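Home Service Desk My Requests Knowledge Base Sign Out

Manipulation Methods Support
Garment retrieval: grasp scores unreliable on dark fabric
Opened in December by Thu Bùi, Plusstead Laboratory
Assigned to: Ayuba Ackah
Priority: 2
Component: Drakeo grasp scoring, wrist view
Status: Resolved, documentation pending

Summary of request

The Plusstead group is evaluating Drakeo, a method that ranks candidate grasps on crumpled clothing from the wrist camera alone. The evaluation set comprises 300 recorded attempts at lifting a garment out of an open basket, of which 50 are held out and were not used in tuning. Results on light and brightly coloured fabric agree with the figures in our internal report. On black garments the ranking is unstable between consecutive camera images, and the highest-scoring candidate is frequently placed on the gripper finger itself.

The requester asks whether this is a fault in the installed release or a limitation of the method, and whether the black garment attempts should be withdrawn from the evaluation.
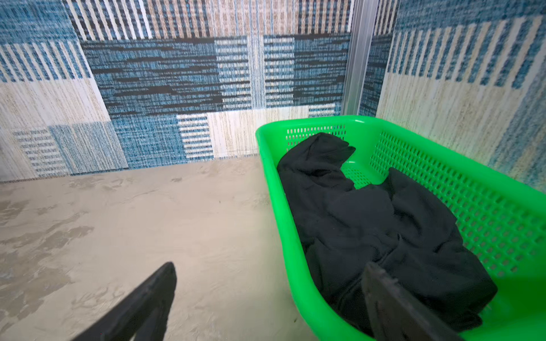

The behaviour is reproducible on the workstation at Plusstead and on a second machine with a clean installation. Restarting the scoring service has no effect. Exposure was locked for all of the attempts concerned. The Alcaraz baseline, which receives the same camera input, shows a smaller drop on the same garments.

09:40, Ayuba Ackah

Request acknowledged. Please attach the service log for one failed attempt and confirm the following: the release number of Drakeo, whether the finger mask is enabled, and whether the mask was generated with the fingers open or closed. Please also confirm that the patterned wall coverings were left in place during calibration. The pattern has caused false edges at other sites when it was introduced after calibration.

10:25, Thu Bùi

Log attached. The release is the current one. The finger mask is enabled and was generated at installation with the fingers closed. The wall coverings were in place throughout calibration. We have run the same garments against a different covering and the scores are no better, so we do not consider the background to be the cause.

For clarity, the arms are under Dromis control during these attempts and Drakeo supplies only the target pose. No motion fault has been reported.

11:50, Ayuba Ackah

I have replayed the attached log. Drakeo removes the gripper from the wrist view with a fixed mask, then separates fabric from basket by colour and by local shading. When the fingers are spread, part of each finger falls outside a mask prepared in the closed position. On a red or white garment the exposed portion is rejected at the colour stage. On a black garment it is accepted as fabric, and the straight edge of the finger then scores highly as a fold.

This accounts for the jumping of the top candidate. As the fingers open, the exposed area grows and the false fold moves with it.

Actions requested of the site:

1. Regenerate the mask at the closed, half-open and fully open positions.
2. Set the mask source to joint position in place of fixed.
3. Re-score the recorded attempts offline before running any new ones on the arms.
4. Run a short check with a coloured garment to confirm that ordinary performance is unchanged.

13:15, Thu Bùi

Items 1 and 2 completed. Offline re-scoring is in progress. The check under item 4 was carried out with the red cloth, using the right arm for retrieval and keeping the standard basket position in the corner of the enclosure.
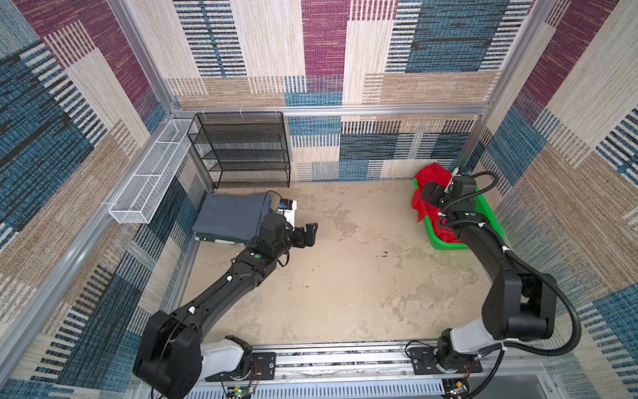
Figure 2. Work enclosure from the fixed camera, with the right gripper at the red cloth in the green basket.

The scores for the coloured garment match the earlier record within the tolerance set out in the protocol. No candidates were placed on the fingers.

15:05, Thu Bùi

Offline re-scoring is complete. With the mask tied to joint position, the top candidate on black garments remains on the fabric in all of the held-out attempts. Some instability persists where the garment lies flat in the basket and there is little shading for the method to use. The Alcaraz baseline shows the same weakness in those cases.

15:30, Ayuba Ackah

Thank you. I regard the first matter as a configuration fault and the second as a limitation of the method. The attempts on black garments should be retained in the evaluation. Please report them under a separate heading, with both the original and the corrected scores, and state which mask was used for each. Attempts re-scored offline must not be presented as completed lifts, given that the arm moved to the original target at the time of recording.

The installation guide will be amended to require the mask to be generated at several finger openings. Ticket to remain open until the amended page has been approved.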